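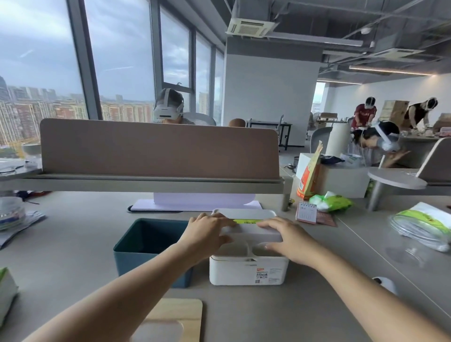 How to make a dark drone pad from one recorded note

In this tutorial I will show how I make the slow, dark pads which I use under almost all my tracks. You do not need an expensive synthesizer. You need one recorded note, any program that can edit audio, and one free evening. I learned most of this method from Doğukan Karaca, with whom I made the Stalton tape last January, and I have changed some steps after my own mistakes.

What you need

An audio editor or a DAW. The names of the effects can be different in your program, but the effects are the same everywhere.
A recording of one long note. It can be voice, cello, harmonium, a guitar with a bow, even a wine glass.
Headphones which do not lie too much in the bass.

Step 1. Record the note

Play or sing one note and hold it as long as you comfortably can. For me 15 seconds is a good length. Please do not use vibrato in the first takes, since it becomes a seasick movement when we slow it down later. Record at 96 kHz if your sound card allows this. The high sample rate keeps more of the upper sounds, and when you lower the pitch they come down to a place where we can hear them.

Make several takes, also some which are a little bit ugly. On the track "Thorlacius" the whole pad is made from a take where my friend Lempi Lehtinen was running out of breath at the end of the note.

Step 2. Clean, but only a little

Cut the silence at the beginning and the end. Put a high-pass filter at 40 Hz to remove the rumble. I do not recommend noise reduction here. It leaves small watery sounds, and after stretching they will be very large watery sounds.

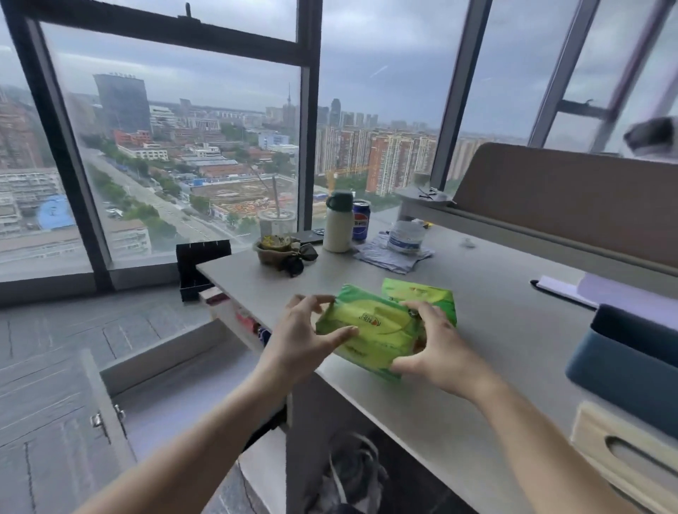
Step 3. Lower the pitch

Lower the note by one octave with the old tape method, where pitch and speed change together. In many programs it is called "varispeed" or "resample". Listen to the result. If it is still too bright, go down one more octave. Two octaves are usually enough for a voice. With a cello I stop at one, otherwise there is only mud.

Step 4. Stretch

Now use a time stretch which does not change the pitch. Choose the algorithm for textures or for polyphonic material, not the one for drums. Begin with eight times the length. The attack of the note will become a slow cloud, and this is what we want.

If you hear a regular flutter, make the window (or "grain size") bigger. I keep it between 200 and 400 milliseconds.

Step 5. Make three layers

Copy the stretched file to 3 tracks.

Layer A, the floor: low-pass filter at 250 Hz, in mono, no reverb at all.
Layer B, the body: leave the middle, cut below 250 Hz and above 2 kHz. Add a slow chorus.
Layer C, the air: cut everything below 2 kHz, reverse the file, and send it to a long reverb, eight seconds or more.

Move the start of layer C a few seconds later than the others, so the layers do not breathe at the same moment. Doğukan also detunes layer B by seven cents. I like five. Try both.

Step 6. Saturation

Put a soft tape or tube saturation on the group of all layers. Turn it up until you clearly hear it, then go back by one third. After it I place one more low-pass filter and move its frequency by hand during the recording of the automation. A drawn line sounds too straight to me.
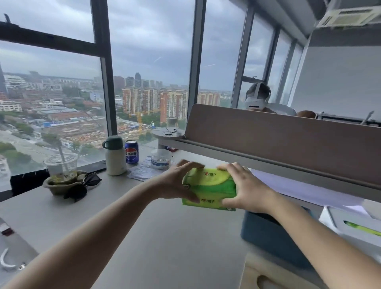

Step 7. Make the loop

Find a part in the middle where the volume is stable. Cut it, put a copy after it, and make a crossfade of at least four seconds. Use the equal power type of crossfade, because with the linear one you can hear a small hole in the volume. Listen to the loop for several minutes while you do something else. If you notice where it begins again, the crossfade is too short.

Common problems

The pad fights with the kick drum. Lower layer A, or use a sidechain compressor on this layer only.

Everything sounds like a church. You have reverb on the low layers. Remove it.

There is a click in the loop. Cut at the zero crossing, and check that the reverb tail is also included in the crossfade.

Save the finished loop with the name of the note and the tempo of the project. I have a folder called Vadora where half of the files have the name "pad new new 2", and I still have to open each of them to find the one in D minor.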